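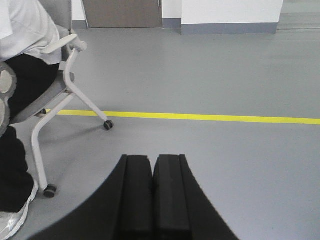 Sillalen releases new version of Peda planning software

27/12/2024

The software company Sillalen has published a new version of Peda, its planning and perception package for mobile robots with one arm. The release changes how the robot decides where it may put its gripper when people are near, and it also brings a new tool for looking at recorded runs. The package can be downloaded by all present users without extra payment.

The main change concerns the part of Peda which is called the keep-clear layer. Until now this layer treated a person as a simple upright cylinder. The cylinder had a fixed radius, and the planner did not allow any part of the arm to enter it. According to Edeltraud Steinbach, who leads the planning team at Sillalen, this worked well for people who stand or walk, but it worked badly for people who sit.

"A seated person has knees and feet which go far out to the front, and a chair has legs which go even further," said Steinbach. "With the cylinder we had two bad choices. If we made it small, the feet were outside. If we made it big, the robot could not pass through a normal office."

In the new version the person and the chair are handled as one group with a shape that is updated with every new depth image. The wrist camera is used together with the camera on the robot's mast. The wrist camera sees well what is low and close, for example casters and shoes, while the mast camera often has its view blocked by the arm itself. When the two cameras do not agree, the planner takes the larger shape and reduces the speed of the arm.

A second change is the handling of floor markings. Users can now tell Peda that a painted or taped line has a meaning, for example that the arm should stay folded on one side of it. In earlier versions such borders could be given only as coordinates in the map, and they moved a little each time the map was built again. The line detector now corrects the position of the border during driving. If the line is not found, the border from the map is used and a warning is written to the log.

Kadir Çetinkaya, who wrote most of the line detector, explained that bright floors were the hardest part of the work. Reflections from lamps and windows were often taken for markings, and chair legs cut a line into pieces. The detector now joins the pieces if they have the same color and direction on both sides of the obstacle. "It is still not good with very worn tape," he said. "We prefer that it reports nothing in this case, and the map takes over."

For testing, the team used 1,247 recorded runs from its own offices and from the warehouse company Brindale, which has been using Peda since the first public version. In every run the planned path was computed again with the old and with the new layer, and the results were compared. The number of unnecessary stops went down in most of the office recordings. In the warehouse recordings there was almost no difference, as few people sit there.

Umut Yazıcı, responsible for the robots at Brindale, said that his team had already tried a preview. He was satisfied with the new behavior near the packing desks but he would like to have more control over the speed. "It becomes slow quite early," he said. "For us this is acceptable in the morning, when there are many people, and later it is a bit too careful." Sillalen answered that the speed limit can be changed in the settings file, but that a menu for it will come only with the next update, which is planned for March.

The new viewing tool is called Kozłowski. It shows the camera images, the joint positions and the planner's decisions on one time axis. It is possible to stop at any moment and ask which rule was active, and why a path was rejected. Before this, developers had to open the log in one program and the video in another one, and the clocks of the two were not always the same. The tool reads recordings from the last two versions of Peda. Older recordings must be converted first, and a small script for this is included.

Users who have written their own extensions should check them before the update. The function that returned the radius of a person has been removed, and 12 other functions have new names. A list is given in the release notes. Sevim Erdem from the support team recommends to install the new version first on one robot and to run it with the arm at reduced speed – the calibration of the wrist camera must also be repeated, also when the camera was not moved.

Known problems are listed on the download page. The most important one is that swivel chairs which turn quickly can leave an old shape behind for up to two seconds, and the robot waits until it disappears. A correction is being tested.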